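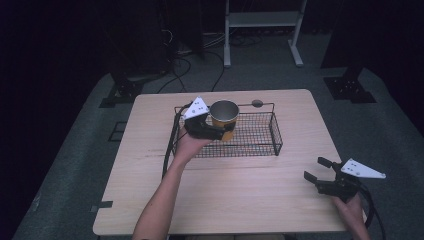

Left-hand gripper with the mug above the wire basket, right-hand gripper open. Recording table, February.

The slipping mug: what we found and what we changed
By the Skulilis recording group
February | 2 comments | 5 shares

Several readers have asked why the Skulilis sessions were stopped for part of this month. The short answer is that a mug fell, and after it fell we discovered that our recordings had been less good than we believed. I will try to explain it in the right order.

The task is a simple one. The operator holds one gripper in each hand, takes a mug from the table and places it in the wire basket. Each gripper carries a white marker plate with black dots, and from these dots the system calculates where the gripper is and how it is turned. The opening of the fingers is measured separately and is sent through the cable. Both measurements must agree in time, otherwise the robot which learns from them will close its fingers too early or too late.

During a morning session the mug slipped out of the left gripper before it reached the basket. It hit the edge of the table and then the carpet. The operator was not hurt and the mug got only a small dent. We wrote it down as a handling mistake and continued. In the afternoon it happened again, with a different operator, and this time we stopped.

Our first suspicion was the finger pads. They had been cleaned the evening before, and we thought that a thin film of the cleaning liquid might have stayed on them. We changed the pads and the mug held well for a while, so we were pleased too soon. Then a colleague from Carrillo, who was visiting for another matter, asked to see the finger signal next to the marker signal. In the bad recordings the finger signal came 200 milliseconds behind. It also had short gaps, and every gap came when the left arm was stretched to the far side of the table.

The cause was the cable. It goes from the gripper down over the table edge, and when the operator reached far, it became tight and pulled at the connector. The contact opened for a moment, the software waited for the missing values, and afterwards it did not catch up. The same pull turned the gripper a little in the hand. With a smooth, round object this was enough to lose it.

What is less pleasant is that our checking program, Flident, did not warn us. It was set to reject a recording only if the signal was lost completely. Short gaps were filled in and the recording was marked as good. This setting was chosen by us at the beginning, when we had many false alarms, and we forgot to change it back. I think that this is the real fault, more than the cable.

We have made the following changes.

The cable of each gripper is now fixed to the handle with a small loop, so that a pull does not reach the connector. Before every session the operator stretches both arms to the far corners of the table and looks if a cable becomes tight. Flident now stops the recording at the first gap and makes a sound. It is an ugly sound, but it is heard.

Glass and ceramic objects stay out of the task list until we have two full weeks without a slip. The Linow team, who use the same connectors, have been informed and are checking their own grippers.

All recordings made with the old setting are being examined again. Those with a delay will be removed from the shared folder, and the others will keep their numbers, so please do not rename your copies. If you have already trained something with this material, we would be glad to hear whether the fingers closed late.

Comments (2) | Share this item (5)

Related items
Linow: first notes from the two-arm table
How to clean finger pads without leaving a film
Flident settings, a short guide for new operators
Visit from Carrillo: what we discussed
Skulilis session rules, revised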